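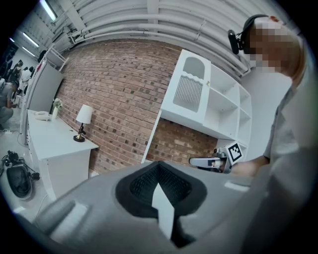 A person in a gray shirt, June

Thread: Finally finished the Fortin Ridge loop!! Long report

lorraine_f
Hi all, Lorraine Fothergill here, mostly a lurker. I walked the whole Fortin Ridge loop over two nights and I'm still grinning. Total climb on my watch was 1,718 feet, which sounds like nothing until you do most of it before breakfast. The wildflowers past Jotard Creek are unreal right now (lupine up to my waist!) and I had the upper meadow to myself until 6 in the evening, when a family came through with the happiest muddy dog I've ever met.

Water: the creek is running great. The spring marked on the old map is a damp patch of moss, so fill up at the bridge.

Camp: first night at Tralar Flats, second night at the saddle. Go for the saddle if you can stand the wind. The stars!!

mossback
Love this. Did you go clockwise? I always tell people clockwise.

lorraine_f
Counterclockwise! You get the steep part on fresh legs and then it's a long easy ramble down through the pines.

mossback
Sorry, have to disagree. Counterclockwise puts you on that loose gully going up, with a full pack, in full sun. Clockwise you've got shade until lunch.

LiseGagnon
But clockwise you come DOWN the gully, and that's how I took the skin off both palms last year. Up is so much better. You can take it slow and grab the roots on the left side.

mossback
Poles, Lise. Poles.

LiseGagnon
I had poles! One of them is still in the gully, if anybody finds it, purple grip.

tentpeg99
How crowded is Tralar Flats? Last I heard they were capping it at 99 people a night, and I've got two kids who don't do well next to a drum circle.

lorraine_f
Not bad at all, maybe a dozen tents, everyone spread out along the trees. Ask for the sites past the second footbridge. You lose the view but you can hear the creek all night and I slept like a rock.

tentpeg99
Sold. Is the camp store still open at the trailhead?

lorraine_f
Yes, until 5, and they have the lemon bars again. I bought four. Three made it to the first switchback.

hobnail
Over 300 steps on that staircase by the falls, for anyone with bad knees. I'd skip it and take the old wagon road, same view from the top.

LiseGagnon
Oh no, don't skip the falls! Go slow and sit on the benches. The spray on a hot day is half the reason to go.

hobnail
You and I have different knees.

mossback
Lorraine, if you liked this one do Multent Lake next. Clockwise.

lorraine_f
Ha, putting it on the list! Does the ford get deep after rain?

mossback
Shin deep, knee deep in a wet spring. Bring sandals you don't mind losing.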